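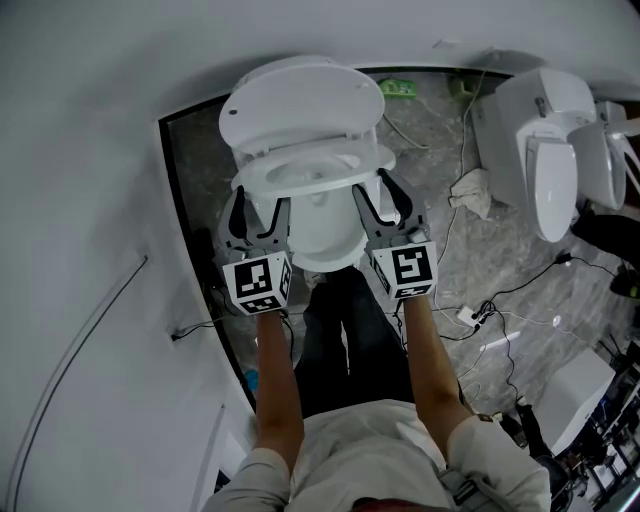
The first thing I learned about teaching robots is that you'll want to wear pants with some stretch in them. I spent two days last month working as a data collector for a small outfit called Griline, and most of what I remember is my own knees.

I should back up. Griline gathers examples. That's the whole business. Somebody somewhere is training a model that's supposed to move a robot's arms around in the real world, and the model needs to see people do things, over and over, in lots of different ways. So Griline hands people a pair of grippers to hold, puts a camera on their heads, and sends them off to do ordinary stuff with their hands turned into pincers. They fold towels, they load dishwashers, they carry trays. And in a showroom in an old part of Stoltberg, they handle toilets.

I asked for the towels. I got the toilets!

The grippers take some getting used to. Each one has black curved pads for fingers, set in a gray housing, and at the base there's a white cube with blocky black patterns printed on it, kind of like the squares you scan to see a restaurant menu. The software looks for those patterns in the video and works out where the gripper is and which way it's pointing. That's the clever bit. A video of my bare hands would show what I did, sure, but a robot doesn't have my hands. It has two pads that close. So you collect the examples with two pads that close, and the person doing the work has to put up with the same limits the machine will.

And boy, do you put up with them. I've had the same thumbs my entire life and never once thanked them. With a gripper on each side of a toilet bowl, all the little adjustments you'd make with your fingertips are gone. You can squeeze and you can tilt. If one side starts to slide, you feel it a beat late, through a handle, and your shoulders jump in to help, which is the wrong thing for shoulders to do. My trainer (very patient, big on snacks) told me to keep my elbows soft and let the left side do the clamping and the right side do the pressing. I wrote that on my arm in pen.

The job that first morning was called "steady and tip." You get one pad snug on the left of the bowl, lay the other against the right side just under the seat, and tip the thing while keeping it under control. Lid open for one batch, lid closed for the next. Then seat up. Then you turn it a little and start over. One try is called an episode, and a good one runs well under a minute. The plan for our room called for 2,000 of them.

I'd pictured a laboratory. I'd pictured people in white coats, I guess, nodding at screens. The Stoltberg room has gray marble-pattern tile, cables running everywhere, and more toilets than any room needs, including one with a fancy electronic bidet seat that I was told very firmly not to use as a handhold. It looks like a bathroom remodel where the crew couldn't agree on a favorite.

That clutter turns out to matter, and I had it completely backwards. On my first day I started tidying up between episodes. I moved a rag, I kicked a cord out of the way, I lined things up. My trainer came over and asked me, nicely, to knock it off. If every example happens on a clean floor, the model gets good at clean floors. Put it in somebody's real bathroom with a charger on the ground and a cloth balled up by the toilet, and it may have no idea what it's looking at. So as long as nothing's going to trip you, the mess stays. I have been waiting all my life for a boss to tell me that.

They want variety in the people, too. A collector in the next room was a good foot taller than me and tipped everything in one long lazy swoop. I go in short little hitches, like I'm parking a truck. Both are fine. What they don't want is a collector who finds one comfortable way of doing it and then does it that way 400 times, and I can tell you that by mid-afternoon the comfortable way is calling to you like a hammock. So there's a tablet on the wall that nags. "Start from the left." "Slower." "Lower your head." I came to hate that tablet and I followed its orders to the letter.

The head part surprised me. The camera goes where your face goes, so if you glance at the clock, the model gets a lovely view of the clock and no toilet at all. You have to look at your work like you're reading it. And you find out how rarely you do that! I'd have sworn I watch my hands when I'm doing something tricky. I don't. I look at my hands for half a second, and then I look at whatever's coming next, and my hands get on with it. The first hour, I lost 9 episodes in a row to wandering eyes.

Losing episodes is part of the deal. After lunch somebody goes through the morning's video and marks each one as keep, fix or toss. Tossed ones are usually boring: a marker cube got hidden behind a sleeve, a strap swung across the lens, the collector started before the tone. (Push your sleeves up. Way up. I heard that one so often I nearly answered to it.) The more interesting pile is the fumbles. I figured a fumble would go straight in the trash, but they keep a good share of them, especially the ones where you slip and then recover. A robot that's only ever seen things go right has no clue what to do at the first wobble. I produced a lot of wobble. I'd like to think some machine will be grateful.

By the end of the second day I'd logged 523 episodes that passed, which the people who do this every week were too polite to call slow. The work goes into a bigger collection that Griline calls Brekura, which covers household and trade jobs, and the bathroom section alone is meant to reach 4,000 episodes once a second site in Pagano opens this spring. They're hoping for older houses there, with narrow doors and odd plumbing. I hope they get some kneepads.

Is any of it going to work? I asked everybody who'd hold still long enough. The answers ranged from "pretty soon" to a long look at the ceiling. One engineer told me that lifting is the easy half, and that the hard half is knowing when to stop pushing, and that people are terrible at explaining how they know. That stuck with me. I tried to explain it out loud while I was working, just for my own sake, and what I came up with was "it gets kind of heavy on one side and then you don't." Put that in a manual.

What I can say is that I came home and looked at my own bathroom very differently. I noticed how close the bowl sits to the wall and how there's no decent place to grab. I stood there for a while with my hands out on either side of it, elbows soft, until someone in my family asked if I was all right.

Griline takes on new collectors for its Stoltberg room every few weeks. There's a half day of training, paid, and you don't need any background in computers. Lunch was good. Ask for the towels.

Print this article
E-mail this article to a friend

Related stories
- Folding shirts for science: an afternoon at the laundry table
- What the dishwasher taught the robot arm
- Who owns a video of your hands?
- My week with a lawn mower that wouldn't come home
- Letters: Readers on self-checkout, round two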